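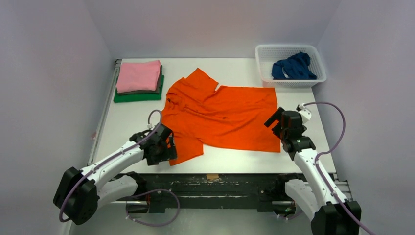

Garment Folder, Returns Floor (part-time)
Baysal Textile Care, Marano site
Ref. 2640-F

Baysal handles returned and sample clothing for online retailers. We are filling two part-time positions at the folding tables.

Duties
Take garments one at a time from the laundry basket at the back of the table. Lay each one flat on the white surface, collar and sleeves pulled out, and smooth the creases by hand before the first fold. Fold to the Clutard size card. Stack finished pieces in the far corner, folded edge to the front, larger folds at the bottom. Shirts make up most of the work; knitwear and towels come through on some shifts. Set aside anything with a stain, a hole or a missing button and log it on the reject sheet.

Requirements
Able to stand for a full shift with breaks. Able to lift a full basket. Normal color vision, with or without glasses, for sorting by shade. No experience needed. Training is paid and lasts two shifts. By the end of the first month, folders are expected to reach 67 pieces per hour, with rejects logged correctly.

Hours and pay
Four-hour shifts, mornings or late afternoons, up to 100 hours per month. Hourly rate by grade; the rate sheet is sent with the interview letter. Work shoes are supplied.

To apply
Send a one-page work history and the shifts you can cover to Gönül Canpolat, Floor Office, Baysal Textile Care. Quote the reference above. Applications close Fri 30 December.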